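Purik recupera en digital las novelas cortas de Tarık Ağca

15 de enero de 2020 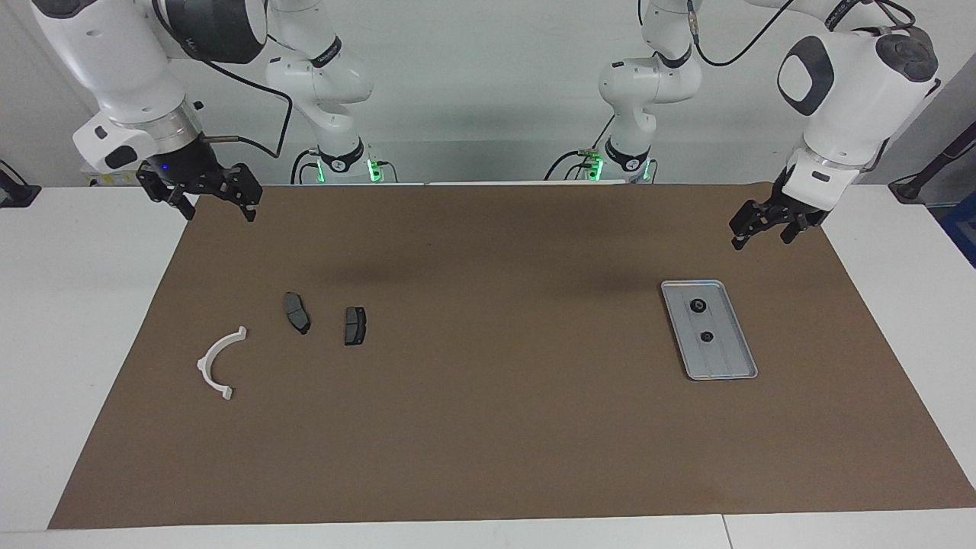

La editorial Purik saca en febrero la edición electrónica de 'La casa de Himik', primera de las dos novelas cortas de Tarık Ağca que tenía en cartera desde hace tiempo. Llevaba años sin encontrarse en librerías. En papel, solo de segunda mano y a precios poco amables.

La historia, para quien no la conozca: Himik es un pueblo de salineros. Una viuda, Nermin, vuelve para vender la casa del padre y descubre que su hermano pequeño la perdió a las cartas antes de la guerra. Nadie en el pueblo quiere decirle a quién. Hay un pleito, un médico que bebe, una boda que se aplaza tres veces. El final no lo contamos – es lo mejor del libro.

La edición digital equivale a 241 páginas e incluye un prólogo nuevo, cronología del autor y 19 notas de la traducción, casi todas sobre vocabulario de las salinas. El texto se ha revisado entero. La versión anterior, la de la colección Bilgin, se dejaba fuera el capítulo de la subasta y cambiaba el nombre de la hermana a mitad de libro sin avisar. Ahora está todo. También se han corregido las fechas de las cartas, que bailaban.

El archivo se adapta a lectores electrónicos, tabletas y móviles, con índice enlazado y notas que se abren sin salir de la pagina. Letra ajustable, claro.

Para los que prefieren el papel habrá una tirada de 1000 ejemplares, tapa blanda, cubierta en gris. Sin fecha cerrada todavía. Purik habla de primavera, pero depende de la imprenta.

La segunda novela, 'Los hermanos Corkow', irá después. Es más larga y bastante mas oscura: dos hermanos heredan un molino y dejan de hablarse el mismo día del entierro. En la editorial dicen que la traducción está terminada y en corrección. Queda por decidir si lleva el epílogo que Ağca escribió aparte y que nunca quiso ver impreso con el resto.

La reserva de 'La casa de Himik' se abre a finales de mes en la web de la editorial. El primer capítulo se puede leer ya, gratis, en la misma página.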